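Kapitel 7
Blatt, Ranke, Blüte: Wie das Pflanzenornament auf die Dinge kam

Wer dieses Buch bis hierher gelesen hat, der hat sich tapfer durch Mäander, Zahnschnitt und Flechtband gearbeitet und darf sich nun auf etwas freuen, das den meisten Menschen viel näher liegt. Gehen Sie doch, bevor Sie weiterlesen, einmal durch Ihre Wohnung und schauen Sie nach, wo überall Blätter sitzen, die dort nie gewachsen sind. Auf dem Rand der Suppenteller vielleicht, auf dem Vorhang, auf dem Geschirrtuch, auf der Keksdose der Großmutter, die seit Jahrzehnten Knöpfe enthält und trotzdem immer noch Keksdose heißt. Meine Studentinnen und Studenten in Dirnwood bekommen diese Aufgabe jedes Jahr im Oktober, gleich in der ersten Sitzung, und jedes Jahr kommt jemand mit einer Liste zurück, die länger ist als mein Arm. Eine von ihnen, Nyokabi Mutiso, brachte es im elterlichen Haushalt auf 212 verzierte Gegenstände, und dabei hatte sie den Dachboden noch gar nicht betreten!

Pflanzen lassen sich ja auch wunderbar gebrauchen, wenn man eine Fläche füllen möchte. Ein Tier hat einen Kopf und einen Schwanz, und wehe, der Kopf gerät zu groß oder der Schwanz passt nicht mehr hin. Eine Ranke dagegen ist geduldig. Sie biegt sich um Ecken, sie teilt sich, wo Platz ist, sie rollt sich ein, wo keiner mehr ist, und wenn am Ende noch eine Lücke bleibt, dann setzt man eben ein Blättchen hinein. Das haben Töpfer, Stickerinnen, Steinmetze und Buchmaler in sehr verschiedenen Gegenden der Welt herausgefunden, oft ohne voneinander zu wissen, manchmal aber auch, indem sie sich ganz ungeniert beim Nachbarn bedienten.

7.1 Drei Begriffe, die wir brauchen

Bevor wir uns den Beispielen zuwenden, müssen wir uns – es geht leider nicht anders – auf einige Wörter einigen. Unter einem Motiv verstehen wir in diesem Kapitel die einzelne wiedererkennbare Form, also etwa ein Blatt, eine Blüte oder eine Knospe. Das Muster entsteht, wenn Motive nach einer Regel wiederholt oder miteinander verbunden werden. Und von Stilisierung sprechen wir, wenn die Form so weit vereinfacht, gestreckt oder geglättet ist, dass man zwar sofort »Pflanze« denkt, aber keinen Botaniker mehr glücklich machen würde.

Gerade der letzte Punkt bereitet Anfängern gern Kummer. Sie möchten wissen, welche Pflanze denn nun gemeint sei, und blättern tagelang in Bestimmungsbüchern. Ich habe das selbst getan, als junge Frau, mit einer Tapete, und am Ende hatte ich vier Kandidaten und einen steifen Nacken. Manchmal lässt sich die Frage beantworten: Der Akanthus etwa, der uns in Abschnitt 7.3 ausführlich beschäftigen wird, hat ein wirkliches Vorbild rund ums Mittelmeer, auch wenn er am Kapitell längst sein eigenes Leben führt. Oft aber gibt es gar keine Antwort, und dann ist es viel lohnender, sich die Verteilung anzusehen. Wo sitzt das größte Motiv? Wird es an den Rändern kleiner? Läuft der Stängel weiter oder hört er einfach auf?

Bei Kästen und Schachteln zeigt sich das besonders schön, denn dort hat der Gestalter gleich mehrere Flächen von unterschiedlichem Rang vor sich. Der Deckel ist das, was man zuerst sieht, und er bekommt daher häufig den großen Auftritt. Die Seiten dürfen ruhiger sein, sollen aber doch erkennbar zur selben Familie gehören. 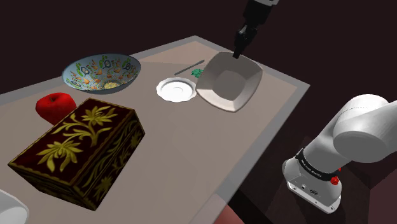
Abb. 7.1 Kasten mit goldgelbem Pflanzendekor auf dunklem Burgunderrot. Großes Motiv auf dem Deckel, kleinere Blüten und Ranken an den Seiten.

Man nennt dieses Verhältnis von Haupt- und Nebenfläche die Rangordnung des Dekors, und wir werden ihr noch bei Truhen, Bucheinbänden und sogar bei Öfen begegnen. Achten Sie dabei immer auch auf die Farbe. Ein heller Ton auf tiefem Grund lässt die Umrisse hervortreten, und deshalb vertragen solche Stücke recht kräftige, breite Blattformen. Auf hellem Grund kann derselbe Entwurf plötzlich plump wirken, während feine Linien dort wiederum zu ihrem Recht kommen. Probieren Sie es ruhig mit Buntpapier und Schere aus, es kostet fast nichts und macht (ich verspreche es Ihnen) auch Erwachsenen Freude.

7.2 Vorlagenbücher und ihre Benutzer

Nun hat natürlich kaum ein Handwerker jede Ranke neu erfunden. Man zeichnete ab, man pauste durch, man hob auf, was sich gut verkauft hatte. In der Werkstatt Gurell, deren Nachlass meine Kollegin Svenja Hollmann über viele Winter hinweg geordnet hat, fanden sich 1.608 lose Blätter mit Entwürfen, viele davon mit Nadelstichen entlang der Linien. Durch diese Löchlein wurde Kohlenstaub gerieben, sodass auf dem Werkstück eine gepunktete Vorzeichnung zurückblieb. Auf 688 Blättern steht am Rand eine kleine Notiz, mal ein Preis, mal ein Kundenname, einmal auch nur der Stoßseufzer »nie wieder so viele Blättchen«.

Aus solchen Notizen erfahren wir mehr über den Alltag des Ornaments als aus mancher gelehrten Abhandlung. Wir sehen zum Beispiel, dass ein und dieselbe Blüte über 60 Jahre hinweg verwendet wurde und dabei ganz allmählich ein Blütenblatt verlor, vermutlich weil jede Generation von der Pause der vorigen abpauste. Wir sehen auch, welche Kunden Sonderwünsche hatten. Ein Auftraggeber namens Gatti verlangte hartnäckig Zitronenzweige und bekam, dem Entwurf nach zu urteilen, etwas sehr Birnenähnliches.

Legen Sie sich für die folgenden Seiten bitte Transparentpapier und einen weichen Bleistift bereit. Wir beginnen mit der einfachen Wellenranke, zeichnen zunächst nur die Mittellinie und hängen die Blätter erst danach an, abwechselnd links und rechts.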